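Lekcombe Mending Survey: household clothing repairs

Version 4, last updated July 21, 2023

What it contains
Answers from 507 households in Lekcombe and Akbridge on how they look after and repair everyday clothes. One row per garment, one file per town. A third file lists the fabric names people used, with our spelling of each.

How it was collected
Paper forms went out through libraries and school offices in September and were typed up by Josphat Kioko. Forms with no garment listed were left out. Where handwriting could not be read, the field is blank — we did not guess.

Columns
garment: type, in the household's own words
colour: main colour only
fault: tear, worn patch, seam, fastening, other
minutes: time spent on the repair, capped at 200

Known problems
Dark cloth is probably under-reported, as small holes are harder to spot.
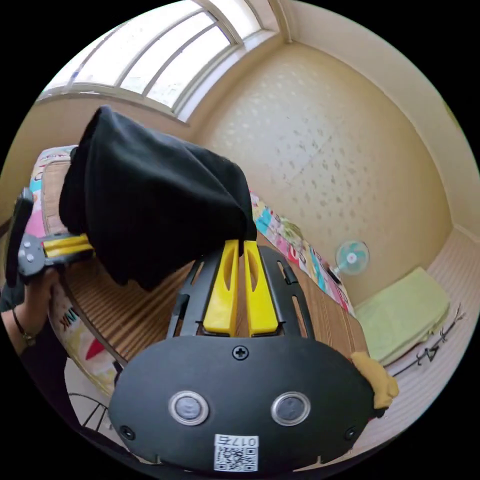
The Akbridge file has 19 rows with no fault given. Leave them out of any totals by fault.

Use
Free to reuse with credit. Send corrections to Rizwan Liyanage, quoting the row number.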